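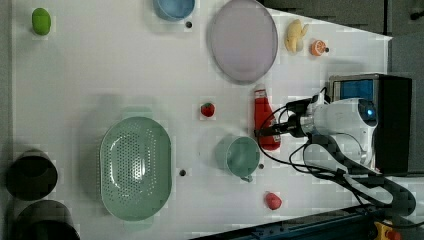
A robot arm that learns a kitchen chore in one place can get badly lost when the same chore is moved six inches to the left. A team at the Clorano robotics lab has spent the past year on that problem, and its newest result is a lovely one. The group's training method, called Sturusum, teaches an arm to pick out and grasp the thing it was asked for on a table full of other things, even when the layout is new to it. The tables it works with look like the aftermath of a child's tea party: a pale green colander, a teal mug, a lavender plate, a toy banana, half an orange, and a red ketchup bottle lying on its side with the gripper right over it. In tests on layouts the arm had never been trained on, Sturusum picked up the requested item in 87 percent of tries. The lab's earlier method, given the same number of human demonstrations, managed 52 percent.

The idea behind the jump is surprisingly simple (the engineers might not say so after the year they've had). Most systems of this kind learn by copying. A person steers the arm through a task again and again, and the software works out which movements go with which camera views. It copies well, but it also copies things that have nothing to do with the job. If the mug sat near the plate in most of the demonstrations, the software may come to treat the plate as part of the instructions for finding the mug. Take the plate away and the arm hesitates, or heads off toward the wrong corner of the table.

Sturusum breaks that habit by splitting each demonstration in two. The first part covers the trip across the table, and the second covers the last few inches, when the fingers line up and close. For the trip, the software practices on shuffled versions of the table, with the other objects swapped, turned or taken out. For the last few inches, it looks only at a small patch around the target and ignores everything else. The two parts are trained separately and then joined for a short final round of practice.

"The grasp doesn't care what's happening on the far side of the table, so why were we asking it to look there?" said Inese Raudsepp, who leads the project. "When we stopped, the training curves looked so good that we spent two weeks hunting for the bug."

They didn't find one. The team then set up 200 new layouts and ran the arm through all of them, with several requests per layout, for 900 grasp attempts in total. It did best on upright items with a clear rim or handle. Small rounded pieces were harder, and so was anything lying close against a bigger object. Bottles on their sides turned out to be a pleasant surprise. The old method tended to come down on one end and roll them away, and the new one went for the middle far more often.

The amount of human effort is the part that has other groups writing in. Sturusum reached its score with 500 demonstrations, which two people recorded over 13 working days. When the team cut that number in half and trained again from scratch, the success rate slipped by only a few points. For a small lab without a room full of arms and operators, that's the difference between reading about this kind of work and doing it.

There are limits, and the group is open about them. All the tests so far were done on a single white tabletop under steady light. The objects don't bend, spill or break, and nothing was stacked. Sturusum also assumes the thing it's been asked for is at least partly in view, so a strawberry hidden under a bowl would stay hidden. Raudsepp's colleague Cai is working on that now, with a version that can nudge one object aside to check behind it. Early runs are "messy but very fun to watch," Cai said, and a fair number of them have ended with fruit on the floor.

The lab is also teaming up with Fendodum, a maker of kitchen equipment, to try the method with real dishes on a metal counter, where shiny surfaces and reflections are likely to make life harder for the cameras. Those trials begin in September. The team plans to release the training code and all of the demonstrations before then, along with the complete list of failed grasps, sorted by object.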